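3.2 Burlap and the first Lidano collections

The house of Lidano was founded by Nadiia Bilyk, who had before worked as a pattern cutter for the Kuzmenko workshop. Her early collections used coarse cloth which other houses kept only for test garments. Bilyk liked that such cloth holds a fold by its own weight, and she let the collar roll outward in thick layers without any lining (compare the rim of the sack in Figure 3). 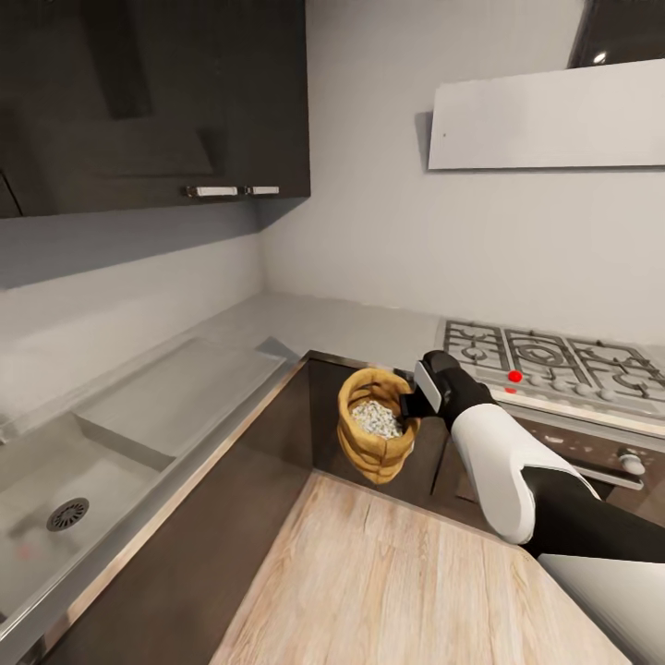
Figure 3. Woven burlap sack with the top rolled outward, held in a gripper (computer rendering).

The buyers did not accept this at once. In the order books of Provico, the shop which sold the first collection, we found only 39 coats under the name Lidano. The second collection was shown in January at Sinstead and had a softer cloth for the sleeves, while the body of the coat stayed coarse. After this show the orders grew to 2805 pieces, and Bilyk rented a second workroom for the sewing of collars.

Demyd Lytvynenko, her business partner, wished to lower the price by using a thinner weave. In his letters he repeats that customers buy the name and not the cloth. Bilyk refused two times. We think that this disagreement explains why the third collection has two different labels, a point which earlier studies of the house have left open. The letters do not say who paid for the second label.
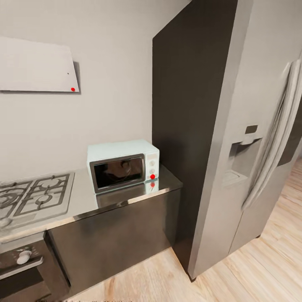 3.3 The change of label

The older label is sewn by hand at four corners and carries only the surname of the founder. The newer one is woven and shows the name of the house.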